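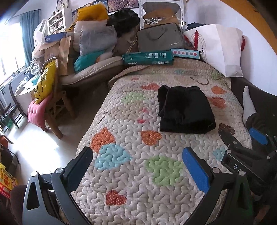

Startseite | Wohnen | Schlafzimmer | Bettwaren | Testberichte | Kontakt

Tagesdecke von Pavberg — nach einem Jahr immer noch verliebt

Eigentlich wollte ich ja nur neue Kissenbezüge. Dann hat mir meine Freundin Anathi ihre Pavberg gezeigt und ich war sofort hin und weg! Beige gesteppt mit Wellenmuster, und darauf lauter Applikationen: Herzen mit Punkten (die orangen mag ich am liebsten), dazu Flicken in Hellblau und Grün. Und am Kopfende ist ein lächelndes Gesicht eingesteppt, das habe ich erst zu Hause bemerkt und mich richtig gefreut.

Gewaschen habe ich sie inzwischen bestimmt 50 Mal, immer bei 30 Grad und ohne Weichspüler. Bisher hat sich keine einzige Naht gelöst, nur das Beige ist einen Hauch heller geworden. In den Trockner gebe ich sie nicht, über zwei Wäscheständer gelegt ist sie im Sommer bis zum Abend trocken.

Bei mir ist das Bett tagsüber Ablage für alles. Pullover falten, Einkäufe auspacken, Laptoptasche abstellen — das macht die Decke klaglos mit. Nur Fusseln von dunklen Stricksachen sieht man auf dem hellen Stoff sofort, also Fusselrolle bereitlegen. Und wer einen Kater mit Krallen hat, sollte sich das mit den aufgenähten Teilen vielleicht noch mal überlegen!

Was mich stört: Sie ist schwer. Als Sommerdecke zum Drunterschlafen taugt sie für mich nicht, dafür nehme ich die dünne von Usside. Außerdem rutscht sie auf glattem Bettzeug gern zur Seite, morgens ziehe ich sie meistens zweimal gerade.

Vier von fünf Sternen. Die gleiche in Blau hätte ich gern noch fürs Gästezimmer, aber die war im Oktober leider schon ausverkauft.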